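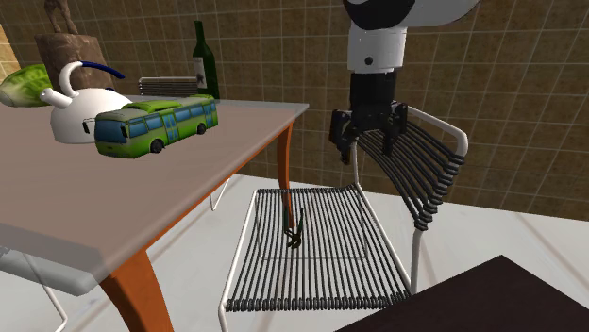 Does a picking arm mean fewer people on the shift?

At our site the headcount stayed at 20 and the job descriptions changed.

Print this page | E-mail this thread
Reading time: 2 min

Thread: Arms on the sorting line, six months in

gantry_left wrote:
Sorting and returns at Ondham, mixed household goods. Before the arms, each picker handled about 500 items per shift by hand. Now the arms take the rigid, regular items and the pickers clear exceptions. The exceptions queue is the actual job. Grip settings are tried in simulation first, then released to the floor. Two former pickers do that full time.

p_bielecka wrote:
Same split at Morum. I would dispute "the job descriptions changed." Ours did not. People do exception handling and first-line fault clearing on the picker grade. The paper still says manual sorting. We raised it in November and have no answer.

torque_spec wrote:
Pay grade is a separate matter from the equipment. What is your intervention rate?
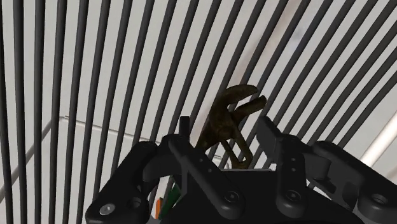

p_bielecka wrote:
702 interventions logged out of 3,000 picks in the last review. Hand tools and anything with an odd profile account for most of them. Each one is a stop, a walk, a reset and a signature. The Zindley software counts it as one event with no labor time attached, so the monthly report shows the arm as unattended.

torque_spec wrote:
Then the report is configured wrong. Add a reason code and a timestamp at reset. Two fields.

e_chege wrote:
We added the two fields at Kristiansen. It helped with planning. It also gave supervisors a per-person reset time, and within a month that was on the wall. Agree in writing what the data is for before you switch it on.

gantry_left wrote:
Agree with e_chege on the order of doing things. Disagree that the simulation work is a side issue. Our two have a new grade because the task was written down separately from the start.

torque_spec wrote:
Two out of 20 is not much of a ladder.

gantry_left wrote:
No. The rest rotate through it one shift in four. 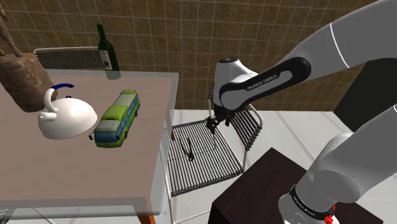

Related thread: Wording for exception-handling duties

e_chege wrote:
Moving the grading question over from the other thread. Our current text: "Clears stopped picks, resets the cell, records the reason code." Maintenance objects to "resets the cell." Suggestions welcome.

p_bielecka wrote:
Try "restarts the cell after a stopped pick." Faults stay with maintenance.

Contact | Copyright | Back to top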